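Budgeting for a second pair of hands — what would you cut?
Posted in Equipment & Planning, Mar 4, 2019
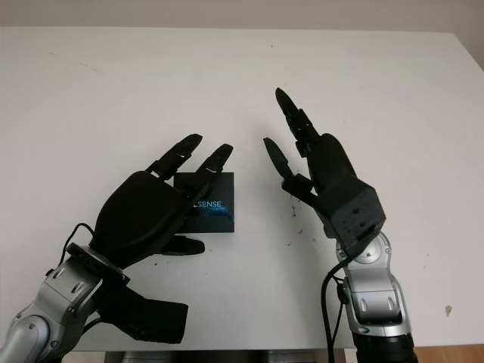

skideseo_lab wrote:
We have until August to spend next year's equipment money and I'm so excited I can hardly type! The big question is fingered hands or simple grippers. I want the hands. Small flat things like that black SENSE box are most of what we handle, and I love having fingers above and a thumb down at table level to work with. Zurnell quoted us 2 spare hands with a 35 week wait, so the order has to go in early.

biketti88 wrote:
Great looking setup, but I'd disagree on the hands. For flat boxes I'd take parallel grippers and put the savings into spares. Did you budget for cables? We spent 818 on cables and connectors alone our first year.

skideseo_lab wrote:
Ouch, I had 200 down for that. Changing it tonight — thank you!

thomas_bench wrote:
I'm with the OP. Grippers are cheaper until you need a different fingertip for every part. Do get the service plan priced separately, though.

biketti88 wrote:
Fair, but fingertips are easy to print. Still say one hand, one gripper.

skideseo_lab wrote:
Ooh, mixed pair! I'll ask Zurnell to quote it both ways and post the numbers.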